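Zwischenbericht an die Förderstelle

Projekt: Zusano, Gemeinschaftsraum im Erdgeschoss
Berichtszeitraum: Mai
Verfasst von: Neema Wanyama
Stand: 4. Juni 2020

Vorbemerkung

Der letzte Bericht war in einem Ton gehalten, den ich nicht fortsetzen möchte. Dort stand, der Raum sei »im Wesentlichen fertig«. Das war er nicht, und er ist es auch jetzt nicht. Einiges ist gut geworden, anderes steht herum und wartet auf Entscheidungen, die im Antrag schon als getroffen beschrieben sind. Ich gehe die Punkte in der Reihenfolge durch, in der sie im Antrag stehen, und lasse die Eigenbewertung nach Punkten weg. Eine Zahl zwischen eins und fünf sagt über einen Sofaüberwurf wenig aus.

Decke und Wände

Die Holzdecke ist weiß gestrichen und bleibt so. Im Antrag war von einer »Aufwertung der Raumhülle« die Rede, womit am Ende ein Anstrich gemeint war. Gegen den Anstrich habe ich nichts. Der Raum wirkt heller, und man sieht der Decke ihr Alter nicht mehr auf den ersten Blick an. Ob er hält, werden wir nach dem ersten Heizwinter wissen, vorher halte ich jede Aussage dazu für verfrüht.

Die große Wand hinter dem Sofa ist weiß und leer. Geplant war eine Bilderleiste. Prakstead hat dafür zwei Entwürfe geliefert, die sich vor allem im Preis unterscheiden. Ich habe keinen davon freigegeben. Wer in dem Raum sitzt, vermisst nach meinem Eindruck keine Bilder, und eine Leiste ohne Bilder wäre die schlechteste Lösung von allen. Wenn die Förderstelle auf der Leiste besteht, bitte ich um eine kurze schriftliche Begründung, die ich an die Nutzergruppen weitergeben kann.

Beleuchtung

Es bleibt bei der langen Leuchtstofflampe in der Decke. Der Austausch gegen »warme, zonierte Beleuchtung« ist verschoben, und zwar ohne neuen Termin. Shaikh hatte den Mai zugesagt, dann kam eine Rückfrage zur Verkabelung, danach kam nichts mehr. Ich habe zweimal nachgefasst.

Man kann mit dem Licht leben. Zum Lesen und Basteln ist es sogar ganz brauchbar. Gemütlich ist es nicht, und gerade die Gemütlichkeit war das Argument, mit dem der Posten im Antrag begründet wurde. Ich schlage vor, die Mittel dafür so lange zu sperren, bis ein verbindliches Angebot vorliegt. Eine Stehlampe als Zwischenlösung würde ich aus dem laufenden Haushalt bezahlen und nicht aus der Förderung.

Fenster

Das hellgraue Rollo ist angebracht und wird benutzt, vor allem am Nachmittag. Es hat keine Verdunklungsfunktion, was bei der Bestellung offenbar niemandem aufgefallen ist. Für Filmabende, die im Antrag an prominenter Stelle stehen, reicht es damit nur in der dunklen Jahreshälfte. Ich halte das für verschmerzbar, möchte aber nicht, dass im Abschlussbericht »verdunkelbar« steht.

Die Fensterbank ist nach wie vor Ablage für Kleinkram. Wir haben einen Zettel hingelegt. Der Zettel ist jetzt Teil des Kleinkrams.

Sitzbereich

Hier ist am meisten passiert, und hier fällt mein Urteil auch am freundlichsten aus. Das alte Sofa wurde behalten. Clillaso hatte einen Ersatz angeboten, dessen Preis mit der gesamten übrigen Ausstattung vergleichbar war. Stattdessen haben wir 100 Euro für Textilien ausgegeben: einen schwarzen Überwurf mit weißem Blattmuster und dazu orange Kissen. Der untere Teil ist schwarz-weiß gestreift bezogen. Streifen und Blätter auf einem Möbel wären nicht meine Wahl gewesen. Im Raum funktioniert es besser als auf dem Papier, schon weil sonst fast alles weiß ist.

Skeptisch bin ich bei der Haltbarkeit. Ein Überwurf verrutscht, und wer ihn nach jeder Gruppe gerade zieht, ist nirgends geregelt. Die Kissen haben abnehmbare Bezüge, das war meine Bedingung beim Kauf. Ob sie regelmäßig gewaschen werden, ist eine andere Frage. Einen Waschplan gibt es als Entwurf, er hat bisher keine Namen in der rechten Spalte. 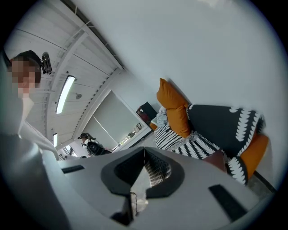 Ablage und Stauraum

Der Stauraum ist der schwächste Teil des Projekts. Im Antrag stehen Garderobe, abschließbare Fächer und ein Regal für gemeinsames Material. Von den drei Posten ist keiner geliefert. Taschen und Rucksäcke landen deshalb dort, wo gerade Platz ist, gern auf der Arbeitsfläche. Das ist unpraktisch, und wenn zwei Gruppen direkt hintereinander kommen, wird es auch ärgerlich.

Die Verzögerung liegt zum Teil bei uns. Wir haben die Maße spät weitergegeben, und dann noch einmal korrigiert, als sich herausstellte, dass die Tür beim Öffnen gegen das geplante Regal schlagen würde. Prakstead rechnet für die Änderung 73 Euro zusätzlich ab. Den Betrag halte ich für vertretbar, die Formulierung »kundenseitiger Planungsfehler« auf der Rechnung hätte man sich sparen können. Sachlich falsch ist sie leider nicht.

Nutzung

Der Antrag rechnet mit einer »deutlichen Steigerung der Aufenthaltsqualität«. Ich weiß bis heute nicht, wie man das messen soll. Die Rückmeldungen aus dem Mai sind freundlich und knapp. Gelobt werden die Farben und die Ruhe, kritisiert werden das Licht und die fehlende Ablage. Das deckt sich mit meinem eigenen Eindruck, ist aber keine Auswertung, und ich werde es auch nicht als solche ausgeben.

Von einer Befragung mit gedruckten Bögen rate ich ab. Der Aufwand stünde in keinem Verhältnis zu einem Raum dieser Größe. Ein Heft zum Eintragen liegt aus. Die meisten Einträge betreffen den Wasserkocher.

Mittel

Für den Rest des Jahres sind im Titel Ausstattung noch 600 Euro verfügbar. Darin ist die Mehrforderung von Prakstead bereits abgezogen, die gesperrten Mittel für die Beleuchtung sind nicht enthalten. Ich beantrage keine Aufstockung. Ich beantrage, den Posten »Bilderleiste« in den Posten »Stauraum« zu überführen, und hätte darüber gern eine Entscheidung, bevor das Regal zum zweiten Mal bestellt wird.

Offene Punkte

Beleuchtung: Angebot von Shaikh steht aus. Bei weiterem Schweigen hole ich ein zweites ein.
Stauraum: Liefertermin für Garderobe und Fächer unbekannt, Regal in geänderter Breite noch nicht bestellt.
Rollo: Antragstext anpassen, »verdunkelbar« streichen.
Textilien: Waschplan besetzen, Zuständigkeit für den Überwurf klären.
Fensterbank: freiräumen, einschließlich Zettel.

Der nächste Bericht folgt, sobald die Garderobe hängt oder abbestellt ist.

Neema Wanyama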